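Planner chooses grasps through the basket wall, both arms

Forum: Manipulation > Perception and Planning
8 replies

kestrel_ik
Posted 2024-06-10, 09:12

Hello all. I have a problem that I think is in my software and my colleague thinks is in my calibration, so I ask for a third opinion.

The task is simple to say: two arms, one stereo head, a basket on a low table, soft toys inside. The arms must take the toys out one at a time and put them on the table. I use the Vitine planner for both arms and the Sasum point cloud node, version 2, for perception.

The stereo pair looks down at the table from the side where the arms come in. Depth on the plush is good. Depth on the basket is not good. The weave gives a cloud with many holes, and the planner reads the holes as free space. So for a toy that lies near the long wall, it often proposes a grasp that comes in sideways, straight through the wicker. The collision checker approves it. 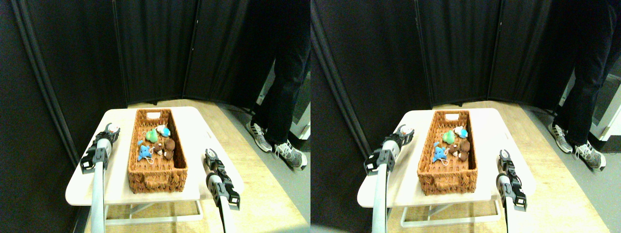 I log every proposed grasp. In the last batch there were 818 proposals and 34 of them crossed the basket wall. All of these were for toys close to the side. For the toys with space around them I have not seen it one time.

What I tried already: a bigger voxel size (closes the holes, but then the toys melt together into one lump), and more padding on the grippers (then no grasp is found at all inside the basket).

Is there a usual way to treat woven things?

mossback
Posted 09:40

Do not try to get the wall from the cloud. Fit a box to the rim, build five planes from it, four sides and a floor, and put them in the planning scene as a mesh. The rim is the part you see best from your angle. Then delete all cloud points closer to the planes than one voxel, or you will have the wall two times.

kestrel_ik
Posted 09:58

Thank you. I was thinking about this, but the basket is not a perfect box, and it has a handle opening cut in the end. Does the mesh need the opening?

mossback
Posted 10:05

No. Will you ever send a gripper through the handle? Close it.

tolv_tolv
Posted 10:31

I disagree a little with mossback. A fixed box works until someone changes the basket, and then you have a planner that is very sure about a wrong wall. I would rather fix the depth. Which matcher do you use? With the default one in Sasum the repeating pattern of a weave gives false matches, because each strip looks the same as the next one. Raise the uniqueness threshold and look at the disparity image before you touch the planner.

mossback
Posted 10:44

If he raises the uniqueness he will get more holes. The false points disappear, that is true, but the holes were his complaint.

tolv_tolv
Posted 10:52

Yes, but then he can mark "no data" as occupied and not as free. These are two different settings in Vitine and the default is the dangerous one. In my opinion this is the real bug here.

kestrel_ik
Posted 11:20

I checked now, and tolv_tolv is right about the default. Unknown space was set to free. I changed it to occupied and ran again on the recorded clouds. The sideways grasps are gone. But the planner also refuses the toys that are partly behind another toy, as the space behind them is unknown too. So I exchanged one problem for a different one.

My colleague still says calibration. The left and right images do look fine to me, with rectified rows that agree over the full table.

hollham_lab_pc
Posted 13:02

We had the same discussion in Hollham in February, with wire trays. We finished with both ideas together: the walls as a fitted mesh, and unknown as occupied only outside of the rim. Inside the rim, unknown stays free, but the approach direction must be inside a narrow cone around vertical. So the wrist comes from the top and what hides behind a toy matters less. Plush forgives a small contact anyway.

For the calibration question, place a flat board against the basket wall and compare its plane with the fitted one. If they agree, your colleague must look for another reason.

One more point, about two arms. Please check that each arm has the other one in its scene during planning. In our setup the second arm was added with a delay, and the basket hid this from us for weeks.

kestrel_ik
Posted 15:47

This is very useful. I wrote the rim fit after lunch. It samples 2,000 points and takes the best rectangle, and it is stable so far on the recordings. The cone I will do tomorrow. The old Engelbrecht IK plugin does not accept a direction constraint, so I must first move the right arm to the new solver, as the left one has it already.

The board test I also did. The planes agree. I have sent the plot to my colleague and wait for his answer.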